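Dritero cell

The Dritero cell is a two-armed handling installation at the Plirnitz works. It consists of a pair of jointed arms, each ending in a five-fingered hand, and yellow shelving from which parts are taken. Dritero entered service in September and is looked after by the Talpur maintenance section.

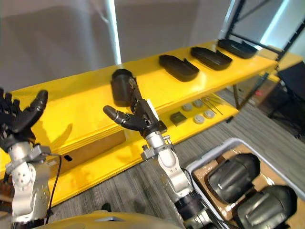

Right hand beside a black cup on the upper shelf.

Setting up

The arms are started in a fixed order, left before right, and each hand is opened fully before any part is approached. Reference positions are then checked against the top shelf - a check repeated after every 50 cycles. A hand that fails it is withdrawn and its finger joints are set again.
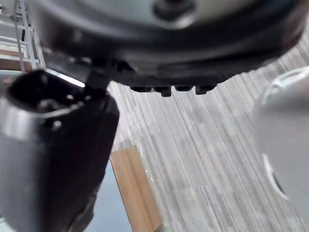
The wrist cameras are checked at the same time. Their mountings are tightened every 7 days, and the lenses are wiped with a dry cloth.

Cable care

Cables are inspected after 800 hours of running. Sleeves must hang freely through the whole movement of the arm, and a worn sleeve is replaced complete - patching is not permitted under the Kusik procedure.
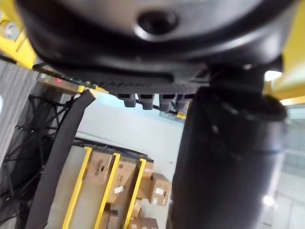
Records

Inspection sheets are kept for 10 years.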